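Work, Tools and People
Unit 5 handout: The robot takes the dull part
Instructor: Wilma Munro
Revised 06/10/2020

Read this before the session, or during it, as most of you will.

Last week we left Bradham in the middle of its first automation plan, with the bench crew being told that nothing much would change. Keep that phrase in mind. It comes up in every plan in the reader, usually on the page before the floor plan.

The case

Bradham puts together small electrical kits: a circuit board, a wire harness, a few leads, and a sheet of paper that the customer throws away. The kits used to be made up by hand at long tables. A person picked the parts out of bins, looked at them, and put them together on a tray. In February the company brought in two-armed picking cells built by Trinevov, and the people at the tables got new job titles. They did not all get new pay, and we will come to that.

The plan's reasoning was simple. Picking is dull. Machines don't mind dull. Therefore give the picking to the machines and the interesting work to the people. I have no quarrel with the first two sentences.

What the plan counted

A shift at the old tables had 40 minutes set aside for refilling and sorting bins. The plan cut this to 30. The actual figure, once the cells were running, was 45. The parts still had to get into the bins, and they now had to get there in a way that suited a gripper. A person will reach into a knot of wire and shake it until one harness falls out, swearing a little. This skill appeared nowhere in the plan, having never had a name.

So somebody has to lay the parts out. The crew call this "setting the table," and the job title for it is Cell Support Associate. Seema Chaturvedi, who had built harnesses at Bradham for years, told our interviewer that she used to make things and now she makes things easy to pick up. She didn't sound bitter about it. She wanted to know if it counted as a trade.

Terms for this unit

Residual work: whatever is left for people when the machine has taken the part it can do. Often described as "higher value" by those who don't do it.

Hidden skill: something workers do well enough that management believes it isn't being done.

Exception: a part the cell can't deal with. In the plan, exceptions are rare. On the floor, they have their own shelf.

Pace: who sets it? At the tables, the crew did, within reason. At the cells it is shared, in the way that a leash is shared.

The Sandhu disagreement

Your reader has two reports on the cells. The Sandhu report praises them, mostly on the grounds that wrists and shoulders feel better. This is real and you shouldn't sneer at it in your essays, as several people did last year. Repeated picking hurts. The Fovel report says the crew talk to each other less, because the tables faced inward and the cells face a wall. This is also real. Both reports were written after visits to the same floor, and neither mentions the other's subject. Note which one the company framed.

For your worksheet

Pick one part of the kit and follow it from bin to tray. At each step, write down who or what has to know something about it. Wires are the best choice if you want a full page. Boards are easier, and the graders can tell.

Then answer in a paragraph: if you were paid to prepare these bins, what would you want written into your job description?

The work itself, bins and tray:
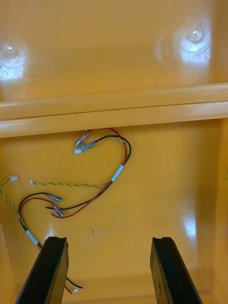
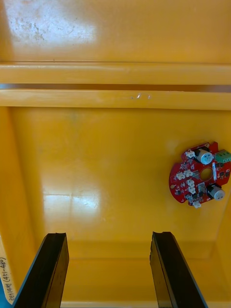
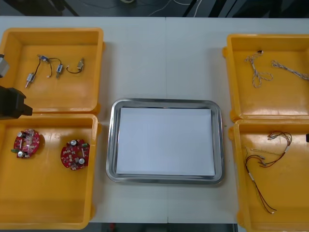 Bhupendra Shukla objects to the whole worksheet. His note on the draft says that I have made bin work sound like a craft that was stolen, when most of the crew he spoke with were glad to be rid of the picking and would gladly be rid of the bins as well. Ask them what they want to do at two in the afternoon, he writes, and it isn't harnesses. They want a say in when the cell stops. Put that in the job description and see who signs it.

Worksheets go in the tray outside my office before the next session. Staple them.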